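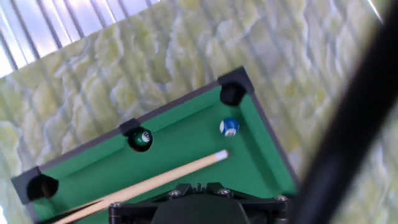

The tabletop pool table came into the house in November, and it has been out more or less ever since. I bought it secondhand from Bianka Szénási, who was clearing a shelf of games before a move. She wanted it gone and I wanted something to do in the evenings that didn't involve a screen. I paid 2060 forints for it, balls included, and carried it home in a grocery bag.

I had one of these as a kid and remember it as a bad toy. The balls never rolled straight and the cloth bubbled up after one summer. So my hopes were low. This one is better than I remember, or I am easier to please. The felt is bright green and lies smooth. The frame is a dark gray that doesn't look like much, but it sits fine on the sideboard between the lamp and the mail.

The first thing I learned is that the surface under it matters more than the table. On our kitchen table every slow ball drifted toward the window. I blamed the felt for a week. Then I put a level on the kitchen table and found that the kitchen table was the problem. A folded piece of cardboard under two of the legs fixed it, and now our soup sits level too.

The second thing is that miniature pool is not regular pool made easy. You have very little room to be wrong. A ball that stops right at the mouth of a side pocket looks like a sure thing, and I have missed that shot more times than I would like to say. If you hit it a little off, it catches the corner of the rail and comes back out into the open. My wife plays those softly. I still hit them too hard.

We play by simple rules. Loser sets up the next game. If a ball goes on the floor, it comes back to the middle of the table and the other person shoots. No looking for balls under the couch with the vacuum running. A game takes us 10 minutes if we are paying attention and a lot longer if we are not. 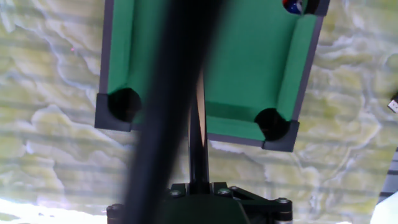 Care and cleaning

I did not expect to have much to write in this part, but the felt picks up everything. We have a cat, and green shows cat hair very well. I tried a lint roller first. It worked, but it pulled at the cloth near the cushions and I stopped. Now I use a soft clothes brush and go in one direction, from one end to the other, then along the rails. I do this before we play and not after, because by the next evening there is more hair.

The pockets collect dust too. A dry cotton swab gets around the inside of the openings. For the dark plastic at the corners I use a damp cloth, wrung out well, and I keep it away from the felt. Water on the felt is a bad idea. I know this from the table I had as a kid.

The balls get wiped with an old T-shirt — nothing special. Clean ones do seem to roll a bit better, though I haven't tested that in any serious way.

When people come over for dinner I move the whole thing to the bedroom, and someone usually asks where it went. Last time it came back out before dessert and the coffee got cold. I lost both games I played.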